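Clearing a shared bench at the end of the day
Posted 20/10/2023 in Workshop / Tidying

Quick one, been meaning to write this up since July. This is how we do the benches at Kultosdale now. Takes less time than it used to, mostly a matter of doing it in order.

What you need
Reusable cable ties (hook and loop, not zip ties). A marker. Masking tape. A box for stray stuff. Microfiber cloth, a little dish soap in water.

Step 1. Loose things first
Balls, pens, tools, mugs, anything that rolls. Tennis balls especially, they go off the edge and under the cabinets and then you're on your knees with a flashlight. Shallow tray, or a roll of tape laid flat on the table and the ball sat in it. Works fine.
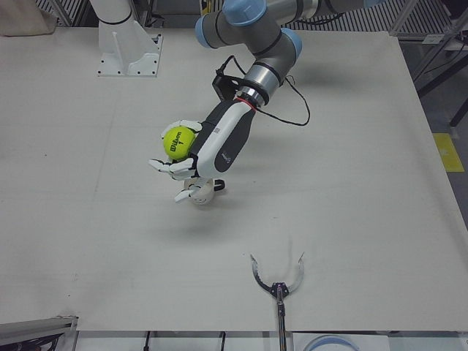 If it has no home, into the box. Don't stop to decide, sort the box on another day. I lose half an hour every time I start deciding.

Step 2. Wipe the white tops
White shows everything. Damp cloth, then dry cloth. Tape goo: warm soapy water, leave it a minute, then rub. Please no scouring pads, someone at the Irnov building went at a mark with one and now theres a dull patch for good.

Step 3. Cables
The part everybody skips. Don't try to untangle the whole bunch at once.
- Power off whatever you're allowed to power off. Ask if unsure.
- Find one end, put tape on it, write what it is. Then the other end, same word.
- Pull that one free, loop it loosely, tie it. Next one.
- Leave slack near anything that moves or gets carried.
- Small black power adapters all look alike, so label the adapter too and not only the plug.
We bought a bag of 50 ties from Declercq and used the lot on one row of desks. Get more than you think.

Step 4. Put back what lives on the bench
Handhelds screen up, stop buttons where a hand can get to them, nothing piled on top. Mouse next to its own computer, cord behind. Don't block vents. Chairs pushed in last or you'll be tripping on them the whole time.
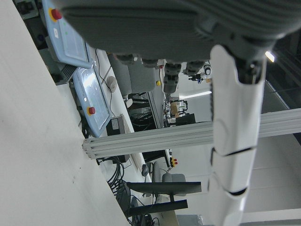 One reader commented that hanging the cables under the desk only moves the mess, and that at Nandelia they screwed a mesh tray to the underside and haven't touched it since. Cheaper then the ties too, apparently. Fair enough, will try it on the end bench first.

Oh, and the tape labels. Marker rubs off after a few months, so write it and then put a strip of clear tape over. Should of said that in step 3.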